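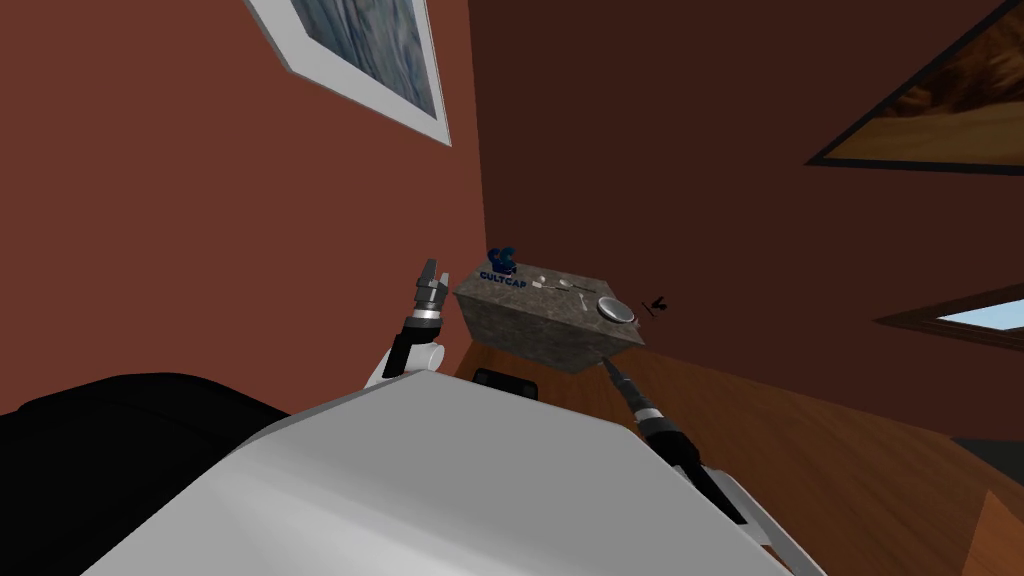

Red wall, brown wall, and the two pictures on either side of the corner.

12/06/2024

Paint day, sort of. Mostly a binder day, and mostly me muttering at jars.

So the casein batch I mixed on Monday has gone off already. I opened the lid and the smell got to Isabelle before it got to me, and she was over by the sink! I had it in the small fridge the whole time, so I'm blaming the curd and not the storage. I used the cheap quark again. Last time it was fine, this time it's soup with a skin on it. Dumped, jar scalded, label peeled off and stuck in here on the facing page so I remember which one it was.

New batch is quark plus slaked lime, same recipe as the September notes but with the lime sieved twice. It went glassy fast, much nicer than before, and it drips off the spoon in one long string. I let it sit 20 minutes and then cut it with water until it felt like thin cream. (Oisín wants me to write down an actual amount of water here. Oisín, I was pouring from the kettle. Next time, I promise.)

Pigments tried, all on the primed lime plaster boards:

Red earth, the Rultholm one. Lovely. Goes on streaky and pinkish and you panic, and then it dries down to a proper flowerpot color. 2 coats is plenty. A third just sits on top and goes chalky, I tried it on the corner of board 12 and you can rub it off with your sleeve. My sleeve, in fact.

Burnt umber from Nazarenko. Still fighting me. It doesn't want to wet out at all, it floats around in little dry islands. I mulled it with a splash of alcohol first and that helped a lot, but the dry board is patchy where I went back over a half-set edge. Rule for me: keep the wet edge moving and don't go back in, even if there's a hair stuck in it. There was a hair stuck in it.

Umber and red mixed half and half: muddy in the bowl and very handsome on the board. Isabelle likes it better than either one alone and wants it for the stair sample. I'm coming around to it.

Order number for the umber is 1129 if anyone wants to complain to them on my behalf. I'd like to know if the grind has changed, because the old tub feels silkier between the fingers and I don't think I'm imagining it.

Rub test on last month's boards (dry cloth, then damp cloth, same pressure as best I can manage):
Red earth, dry cloth clean, damp cloth a faint blush.
Umber, dry cloth a bit of dust, damp cloth quite a lot. Not good enough for a hallway.
Plain lime white, clean both times, smug as ever.

I put a thin coat of the Clatent wax over half of the umber board to see if it locks down. It went darker, like wet slate, and I'm not sure I love that. Leaving it on the rack until it's properly hard before I judge.

Brushes: the big oval one is shedding again, so I combed it and hung it up. Please don't leave it standing in the lime bucket, whoever you are. The bristles go like burnt noodles.

To do: get decent quark, sieve the rest of the lime, ask Oisín where the good muller went, redo the umber on a damp board and see if the patches calm down. Isabelle has the key to the pigment cupboard until Friday.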